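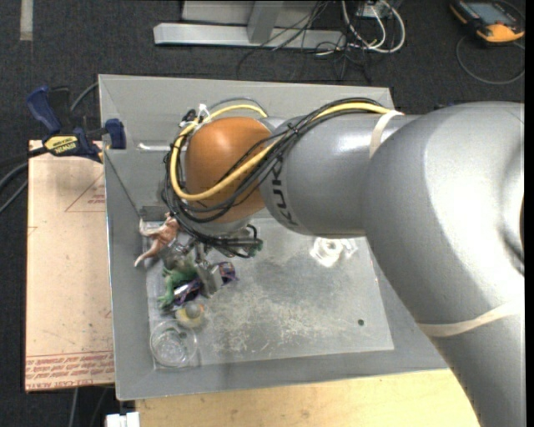

KUKA robot arm over an open gray bin

Print this message | E-mail this message

Subject: Re: Jisumport ferry treaty, what was signed
Date: 31st January

> I've seen three different accounts of the deal between Jastino and
> Flimurska and they don't agree. One says the border is settled. One
> says only the ferry is settled. The third says the whole thing lapses
> if the Flimurska parliament doesn't vote by spring. Has anyone on the
> list read the text? I'm mostly interested in the fishing permits and
> in whether people in Jisumport can cross without a visa now. My
> cousins there have been told yes and no by the same office.

I read it over the weekend. It runs to 40 pages with the annexes, and the annexes are where most of the substance is.

The border is not settled. Article 2 says both governments "maintain their positions" on the two islands at the mouth of the channel and agree to keep patrol boats out of the water between them. That was the arrangement before the ferry stopped, so on that point we are back to the old status quo, with a phone line between the two coast guards added.

The ferry is settled, at least on paper. Service between Jisumport and the Flimurska side resumes with one boat, the Suvarna, which will carry up to 221 passengers and no trucks. Freight is left for a later protocol. The text gives no date for that protocol, and the two trade ministries have said different things about it, so I would not plan around it.

On visas, your cousins' office may be confused because there are two lists. Residents of the Jisumport district can cross for up to three days with an identity card. Everyone else in Jastino still needs a visa, though the fee is dropped for people over 65 and for students. If your cousins moved away and are registered somewhere else, they count as everyone else, even if they own a house in town.

Fishing: 196 permits for Jastino boats in the shared zone. The old number was 400. I expect this to be the hard part at home. The boat owners' association came out against it in December, when the number leaked, and two coastal members of the governing party have said they will vote no. The government can lose those two and still pass it. I don't know if it can lose five.

The third account you mention is partly right. The treaty takes effect when both parliaments approve it, and there is no deadline in the main text. There is a side letter saying that if one of them hasn't voted within six months, either government may withdraw its signature. It doesn't lapse by itself.

I disagree with the post last week that called this a sellout. I also don't see the breakthrough the radio keeps talking about. The prisoners aren't mentioned anywhere, and neither is compensation for the families who left the islands. Those talks are supposed to continue separately, but I couldn't find a schedule for them.

I have the English version as a plain text file and can send it off list. The translation of Annex C is rough in places, mainly the section on customs inspection. If somebody who reads the original could check paragraph 7, I would like to know if "may board" should be "shall board."

Print this message | E-mail this message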